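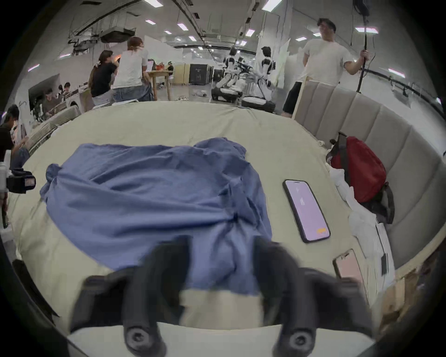 Wann fängt eine Reise an?
Für die meisten Leute, mit denen ich gesprochen habe, beim Packen, und das Packen beginnt mit einem Zettel.

Abbildung 1: Rucksack, zwei Smartphones und Textilien auf einem Bett.

3 Der Zettel vor dem Koffer

3.1 Woher das Material kommt

Ich muss ein bisschen ausholen, weil der Korpus, mit dem ich hier arbeite, nicht auf dem üblichen Weg entstanden ist. Eigentlich wollte ich über Einkaufszettel schreiben. Davon gibt es in der Forschung zur Alltagsschriftlichkeit schon einiges, und ich hatte mir ausgemalt, dass ich in Mistell (gut erreichbar, 2000 Einwohner, zwei Läden, ein Bahnhof) schnell genug Material zusammenbekomme. In der Pension Zaugg, wo ich während der Erhebung gewohnt habe, stand aber an der Rezeption eine Schachtel mit Papieren, die Gäste in den Zimmern liegen lassen. Quittungen, Fahrpläne, Kinderzeichnungen und eben Packlisten. Viele Packlisten! Die Gäste brauchen sie nach der Ankunft nicht mehr, lassen sie in der Schublade, und das Haus hatte sie jahrelang gesammelt, zuerst als Schmierpapier und später, weil man sich daran gewöhnt hatte.

Am 23. Juni habe ich die Schachtel mitnehmen dürfen. Nach dem Aussortieren blieben fast 600 Listen übrig, dazu kommen neun ausführliche Gespräche mit Personen, die regelmäßig für kurze Reisen packen. Die Gespräche hat zum größeren Teil Remo Trummer geführt, der im Projekt »Besitz« für die mündlichen Daten zuständig war und deutlich besser zuhören kann als ich. Namen und Telefonnummern auf den Zetteln haben wir vor der Auswertung geschwärzt. Wer eine Liste geschrieben hat, wissen wir in aller Regel nicht, und ich versuche auch gar nicht erst, aus der Handschrift auf Alter oder Geschlecht zu schließen. Das ist in der älteren Literatur gern gemacht worden und hat mich nie überzeugt.

3.2 Was eine Packliste ist und was sie nicht sein will

Auf den ersten Blick ist die Gattung ja furchtbar simpel: Substantiv, Zeilenumbruch, Substantiv. Zahnbürste, Socken, Ausweis. Artikel fehlen fast immer, Verben sind selten, und wo eines auftaucht, wird es interessant. »Ladekabel« ist ein Gegenstand, »Ladekabel suchen« ist schon eine kleine Sorge. In meinem Material stehen solche Verben auffällig oft am unteren Rand oder quer an der Seite, also dort, wo man etwas nachträgt. Ich nenne das im Folgenden den Aufgabenrand. Dort vermischt sich die Packliste mit der Aufgabenliste: Heizung runter, Schlüssel zu Mama, Katze!!! (drei Ausrufezeichen im Original, und keine weitere Erläuterung).

In einem der Gespräche fiel dazu ein Satz, den ich seither dauernd zitiere: »Was oben steht, kommt in die Tasche, was unten steht, hält mich wach.« Die Befragte packt beruflich oft und schreibt ihre Liste jedes Mal neu, obwohl sie sie auswendig kann. Auf Remos Nachfrage, ob eine Vorlage nicht praktischer wäre, sagte sie, eine Vorlage habe sie gehabt, die sei perfekt gewesen und sie habe sie nie angeschaut. Das deckt sich mit einer Beobachtung am Korpus. Gedruckte Vordrucke zum Ankreuzen kommen vor, aber angekreuzt ist darauf meistens nur der Anfang, und auf der Rückseite steht dann von Hand die Liste, mit der offenbar wirklich gearbeitet wurde.

3.3 Reihenfolgen

Bei der Reihenfolge hatte ich zuerst eine schöne Hypothese, die ich leider wieder hergeben musste. Ich dachte, Packlisten folgen dem Körper, also Hut, Hemd, Hose, Schuhe, so wie man sich beim Schreiben in Gedanken anzieht. Es gibt solche Listen, und sie sind hinreißend (eine beginnt bei »Mütze« und endet bei »Hornhautfeile«). Sie sind aber die Ausnahme. Viel häufiger folgt die Liste der Wohnung: Man geht im Kopf ins Bad, dann zum Kleiderschrank, dann an die Garderobe, und dazwischen schiebt sich die Küche, wenn Proviant mit soll. Wer das einmal gesehen hat, kann aus manchen Zetteln beinahe einen Grundriss zeichnen. Remo hat das in den Gesprächen dann ausprobiert und sich die Wohnungen zu den Listen beschreiben lassen. Ganz sauber geht das natürlich nicht auf, denn die Leute erzählen ihre Wohnung ein wenig so, wie sie ihre Liste geschrieben haben. Als Hinweis lasse ich es trotzdem stehen.

Eine dritte Ordnung ist die nach dem Verlust. Ganz oben steht dann, was auf keinen Fall fehlen darf, und das sind so gut wie immer Dokumente, Medikamente, Geld und Telefon. Ich hatte erwartet, dass diese Ordnung vor allem bei langen Listen vorkommt, weil man dort leichter den Überblick verliert. Das Material gibt das nicht her. Gerade die ganz kurzen Zettel sind so gebaut, manchmal besteht die ganze Liste nur aus dem, was man nicht nachkaufen kann. Alles andere wird offenbar ohne Schrift gepackt.

3.4 Streichen, Haken, Kreise

Nun zu meinem Lieblingsteil, den Spuren der Benutzung. Durchgestrichen heißt im Korpus zweierlei, nämlich »ist drin« oder »kommt doch nicht mit«, und oft lässt sich das am Zettel nicht entscheiden. Manche Schreibende unterscheiden selbst: ein Haken für das Eingepackte, ein Strich für das Verworfene. Andere streichen alles und kringeln dann einzelne Wörter wieder ein. Manov ist so ein Fall, den wir im Projekt nach der Ortsangabe am Kopf der Liste benannt haben. Dort ist »Regenjacke« gestrichen, wieder hingeschrieben, noch einmal gestrichen und schließlich mit einem Fragezeichen an den Aufgabenrand gewandert. Ich habe lange über diesem Blatt gesessen. Ob die Jacke am Ende mitkam, steht nicht drauf, und ich gebe zu, dass mich das bis heute beschäftigt.

Für die Auswertung haben wir neun Typen von Benutzungsspuren unterschieden, was mir inzwischen zu fein vorkommt. Mindestens die Unterscheidung zwischen doppeltem und kräftigem Durchstreichen würde ich heute weglassen, da hängt zu viel am Stift. Gut bewährt hat sich dagegen die Kategorie »Nachtrag in anderer Farbe«. Sie zeigt ziemlich zuverlässig, dass ein Zettel mehr als einmal in die Hand genommen wurde, und in manchen Fällen auch, dass mehrere Personen daran geschrieben haben. Bei Familienlisten kippt dann gern der Ton. Unter einem ordentlichen »Badesachen Kinder« steht in Grün und mit viel Druck: »hat Papa schon gesagt«.

3.5 Was mit dem Telefon passiert

In den Gesprächen kam natürlich die Frage auf, ob das nicht alles ins Telefon gewandert ist. Teilweise schon. Mehrere Befragte tippen ihre Listen, eine diktiert sie sogar beim Herumlaufen in der Wohnung (was meiner Grundriss-These sehr gefallen hat). Getippte Listen werden aber anders benutzt: Sie wachsen über mehrere Reisen hinweg, Erledigtes verschwindet oder rutscht nach unten, und der Aufgabenrand fehlt, weil es schlicht keinen Rand gibt. Die Sorgen landen dann mitten zwischen den Socken oder in einer eigenen Notiz. Eine Befragte schickt sie sich selbst als Nachricht und lässt sie ungelesen, bis sie im Zug sitzt.

Vergleichen kann ich die beiden Formen nur vorsichtig. Papierlisten sind bei uns aus einer einzigen Pension überliefert, getippte kennen wir nur aus den Gesprächen, also von Leuten, die gern über das Packen reden. Im August haben wir versucht, Bildschirmfotos von weiteren Listen zu bekommen, die Rückmeldungen waren freundlich und spärlich. Mit den Zetteln geht es deshalb in Abschnitt 4 weiter, dort anhand der Mengenangaben und der Frage, warum bei Unterhosen fast immer eine Zahl steht und bei Büchern fast nie.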